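Ticket: left gripper letting go of the large shell early (Plukier handling kit, trial unit)
Status: open, waiting on supplier 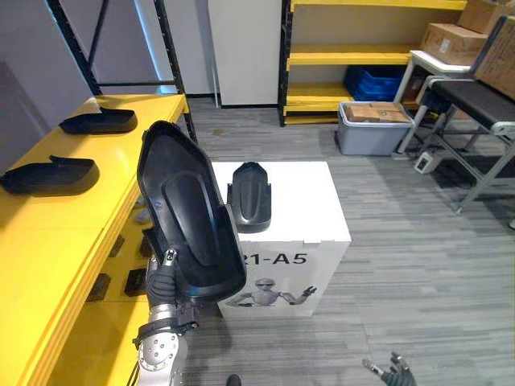
What we're seeing

Hello again, and thank you for getting back to us so quickly last time, it really was appreciated! We've had the Plukier kit on trial since November, picking black plastic shells off the yellow table and standing them on the white R1-A5 pedestal. The smaller shells give us no bother at all. The large tray-like one is another matter. The gripper takes it by the lower end, lifts it nicely upright, and then on some runs the fingers ease open before the arm has got to the pedestal. Out of 20 runs this morning it dropped 2, both on the way across.

What we've tried so far

09:40 Restarted the controller and ran the homing routine again. No change.
10:15 Wiped the fingertips and the shells with a dry cloth (the Jumemach guide suggests this, and I'm glad I read it, though it made no difference to us).
11:05 Raised the grip setting from 20 to 26. Much better hold, but the rim came out with a faint mark on it, and our customer at Domański is rather particular about rims, so I've put it back.
11:50 Slowed the turn towards the pedestal. No drops after that, but it's too slow for us to live with.

Reply from Sundunia support

Thanks for such a thorough write-up. Please leave the grip at 20 for now and send us the log from the left arm covering both drops. We'd also like you to try a pick nearer the middle of the shell, as long parts held at one end can twist in the fingers.

Our update, 15:20

Log sent. We'll teach the new pick point first thing tomorrow, and I'll add the results here. Could you also let us know whether the softer fingertip pads are included in the trial price or charged separately?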